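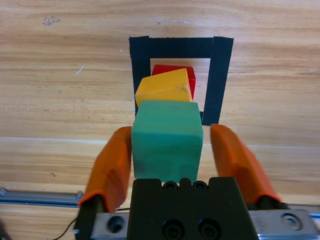 Wrist camera view from the block task: red, yellow-orange and green blocks at the taped square, orange fingers on the gripper.

Help us compare grippers at Movstead

We are looking for people to drive a small robot arm by hand and tell us which gripper they get on with best. You don't need to have touched a robot before. We would love a good mix of people: knitters, bike mechanics, students, retired dentists, anyone who is curious and has up to 50 minutes to spare in January.

What you will be doing

You sit at a table next to the arm and steer it with a hand controller. The job is to move coloured blocks to a square marked out in black tape, first while looking straight at the table and then using only the picture from the camera on the wrist. The second part is harder than it sounds, and most people in the lab still get it wrong on a Monday-morning brain – please don't worry about your score!

You will try two sets of fingers. The Oda set is stiff and closes quickly. The Tokarz set gives a little when it meets something, so it forgives a crooked approach but can be slower to let go. We have our own favourites and we are keeping them to ourselves until the study is over.

After each round there is a short form about comfort, how sure you felt of your grip, and whether the camera view helped or got in the way. Then there is a chat with one of us, and this is the part we look forward to most. In our pilot sessions people spotted things we had walked past for months, including a delay in the controller that we have now fixed.

Who can take part

You should be 17 or over and able to use at least one hand comfortably for the length of the session. Left-handers are very welcome, as we have far too few so far. Glasses are fine. The blocks are told apart by colour, so if you are colour blind please mention it when you write and we will talk you through them as you go. If you already work with the Oda or Tokarz fingers, we can't include you this time, but do get in touch about our controller study later in the year.

Practical details

Sessions are held in the Vurnach building, room 514, with a lift to the door. Slots start at 9.30 am and the last one begins at 6 pm. We have 40 places and will fill them in the order people write in. There is tea, and your travel within Movstead is paid back on the day.

We record the arm's movements, the wrist camera picture and your answers on the forms. Your face and voice are not recorded. You can stop at any point without giving a reason, and ask for your data to be removed afterwards.

How to sign up

Write to Danuta Żak at the Vurnach front desk with your name, the times of day that suit you, and which hand you prefer to use. Questions about the arm, the fingers or the study itself can go to Meron Mersha, who is happy to show you the set-up before you decide.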